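Datasets > Household > Power Strips > README

# Stancombe Power Strip Set

Last updated: 26 June 2022

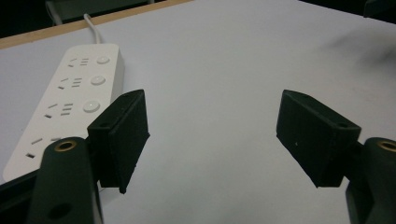 Figure 1. White power strip with individually switched sockets, on a white tabletop.

## Summary

The Stancombe set is a collection of still pictures and plain-text records covering power strips as found on desks, tables and shelves. It was put together for work on sorting and storing household electrical items. The set holds 1,461 pictures of 276 strips. Each strip has one record, and each picture belongs to exactly one strip.

Extension reels, wall adapters and travel adapters are out of scope. They are kept in the Brodton set, which uses the same record layout.

## Contents

- pictures/ : one folder per strip, named by strip number
- records.csv : one row per strip
- views.csv : one row per picture
- terms.txt : the word list used in the text fields
- CHANGES : release history

## Fields in records.csv

- strip_id: whole number, no leading zeros.
- body_color: one word from terms.txt. Off-white and cream are both entered as "white".
- finish: matte, glossy or mixed. "Slightly glossy" is entered as glossy.
- corners: square or rounded.
- socket_style: two-pin, three-pin, combined or other. A socket that takes two-pin and three-pin plugs through separate slots is "combined".
- switching: none, single or per-socket.
- button_shape: round, rocker, slide or blank.
- cord_color: same word list as body_color.
- cord_exit: end, side or unknown.
- notes: free text, 200 characters at most.

Rated current, voltage and cord length are not recorded. Labels on the underside were not read for most strips, and values copied from packaging proved too uneven to keep.

## Fields in views.csv

- picture_id and strip_id
- surface: white, wood, dark, fabric or other. This is the color or material of the top face only. A white top with a wooden edge is entered as white.
- angle: straight if the long side of the strip is within 10 degrees of the table edge or picture side, otherwise diagonal.
- sockets_visible: number of sockets of which any part can be seen.
- buttons_visible: number of buttons of which any part can be seen.
- partly_hidden: yes or no.

Counts in views.csv refer to the single picture. They must not be read as the number of sockets on the strip. Figure 1 shows the usual case: four sockets can be made out, the lowest of them partly covered, and three buttons. Its row therefore has sockets_visible 4, buttons_visible 3, partly_hidden yes.

## Labeling rules

1. Count a socket as one unit even when its two-pin and three-pin slots are set apart.
2. Do not count a button that is fully covered, even if its place in the row is clear.
3. Do not enter a button as on or off. The position of a domed button cannot be read reliably from above, and a bright spot on it may be a reflection. Indicator lamps go in notes.
4. If the cord leaves the picture, enter cord_exit from the part that can be seen.
5. Shadows on the table are ignored when judging surface.

## Known problems

White strips on white tops make up 614 of the pictures. The outline of the body is weak in many of these, and automatic cropping tends to cut into the rounded corners. Use the hand-drawn outlines where they exist.

In 21 pictures the socket style was first entered as three-pin and later changed to combined. The old values are in CHANGES. Work based on release 1.0 should be checked against the new ones.

Black strips are few, and nearly all were pictured on wood. Results on dark surfaces should be treated with care.

Side-switched strips are hard to label from above. The switching field is blank for a strip if no view shows the switch.

## Splits

Train, validation and test lists are divided by strip, so no strip appears in more than one list. The lists were fixed in February and have not been changed by later corrections.

## Handling of text fields

All text is lower case, UTF-8, with no line breaks inside a field. Commas in notes are kept and the field is quoted. Blank means not looked at; "unknown" means looked at and not decided. The two should not be merged.

## Reporting errors

Give the picture_id, the field, the present value and the proposed value. Corrections to counts are made only from the picture named in the report. Changes to terms.txt are held for the next full release.

Related sets

Brodton Reels and Adapters
Saraç Plugs and Cords
Numville Desk Surfaces
Numville Storage Boxes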